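Wamerell Trailer Notes

Hello, and thanks for stopping by! Wamerell is a little collection of viewer notes on film trailers, put together over one long winter and finished off in July. There are 666 notes in all, covering 250 trailers, and each one was typed up by a person who'd just watched the thing from start to finish (credits and all, bless them).

What's in the folder

You'll find one plain text file per trailer, plus an index called titles.csv. Each note gives the running time in seconds, the language spoken, whether a release month is shown, and a sentence or two on the mood of it. We kept everybody's spelling, so you'll see both "favourite" and "favorite" - please don't tidy these if you're sending changes back.

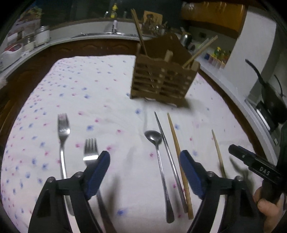 Utensils laid side by side on a flowered tablecloth.

How the notes were written

Our writers worked from a guide that's 16 pages long and comes along in the folder as well. No note runs past 300 words. The Harb batch was done first, before we'd settled on how to record teasers, so a few of those have an empty "type" column. The Mamitz batch is much neater!

Using it

Help yourself for study, teaching or your own film club's newsletter. A mention of Vusico would be lovely. The trailers themselves aren't included and still belong to their studios.

Questions and corrections go to Asif Qureshi, who looks after the index and usually replies in the evening.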